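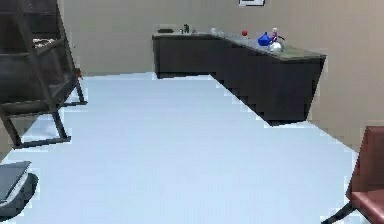
Armário baixo e escuro, em L, sobre piso azul-claro (imagem gerada por computador).

Pudis: vocabulário doméstico do português falado

Versão 2

Sejam bem-vindos, e obrigado pelo interesse! O Pudis reúne as palavras que as pessoas usam em casa para falar da própria casa: os móveis, as portas, as gavetas, os cantinhos onde se guarda o que não tem lugar certo. São 800 verbetes recolhidos em 34 localidades de Portugal e do Brasil, a partir de conversas longas (algumas longuíssimas, com café pelo meio) em que pedíamos apenas que nos contassem como se chamava cada coisa na família.

A ideia nasceu de uma discussão antiga sobre a diferença entre aparador e bufete, que continua por resolver e que ocupa, aliás, quatro notas de rodapé no arquivo principal. Quem esperar uma resposta definitiva vai ficar desapontado, mas as notas valem a leitura.

O que vem na pasta

verbetes.csv: uma linha por palavra, com a definição, a classe gramatical e a localidade.
variantes.csv: as formas concorrentes, ligadas ao verbete pelo campo id.
notas.txt: observações de quem recolheu, quase sempre com a frase em que a palavra apareceu.

Os 3 arquivos estão em UTF-8 e usam ponto e vírgula como separador. O Excel costuma estragar os acentos quando se abre o CSV com dois cliques; importem pelo menu de dados e fica tudo no lugar.

Campos que dão mais dúvidas

O campo "registro" distingue o uso corrente do uso lembrado, ou seja, a palavra que a pessoa diz todos os dias e a palavra que ela só ouvia à avó. O campo "certeza" vai de baixa a alta e foi preenchido por quem fez a conversa, logo no fim, ainda com o gravador na mesa. Sabemos que é subjetivo e preferimos mantê-lo assim.

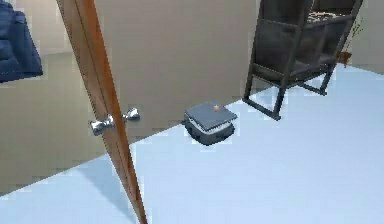 Já o campo "origem" ficou vazio em muitas linhas. Na primeira versão tentamos preenchê-lo com a ajuda do dicionário Altitz, mas as etimologias contradiziam-se tanto que acabamos por retirar as mais frágeis. Se alguém tiver formação na área e paciência para nos corrigir, a porta está aberta — escrevam mesmo, respondemos a todas as mensagens, ainda que com algum atraso.

Como foi feita a revisão

Cada verbete passou por duas leituras, e as divergências foram resolvidas em reuniões do grupo Brorum, que costumavam acabar bem depois da hora marcada. A parte mais difícil foi decidir o que merecia verbete próprio.
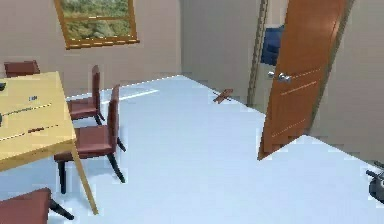
As palavras para as partes de um móvel deram muito mais trabalho do que os nomes dos móveis. Toda a gente diz cadeira, toda a gente diz cama, mas basta apontar para um pormenor e começam as hesitações. Numa mesa de madeira clara como esta, o tampo é tampo em quase todo o lado; a faixa um pouco mais escura que lhe percorre a borda é que já foi orla, beira, fita, remate e, numa conversa de que gostamos muito, "a bainha da mesa". Todas estas formas estão em variantes.csv, com o mesmo id.

Limitações

O sul está mal representado e as ilhas quase não aparecem. Há também mais palavras de cozinha do que de qualquer outra divisão, reflexo do lugar onde as pessoas nos recebiam. Não recomendamos o uso dos dados para estimar frequências, nem para traçar fronteiras entre dialetos.

Licença e citação

O uso é livre para ensino e pesquisa, com menção da fonte: Pudis, versão 2, grupo Brorum. As gravações não são distribuídas, por respeito a quem nos abriu a casa.

Próximos passos

Em fevereiro contamos juntar os cadernos de campo do acervo Gosselin, ainda em transcrição. A letra é miúda e a tinta falha em várias páginas, de modo que essas entradas vão sair marcadas com certeza baixa até serem conferidas.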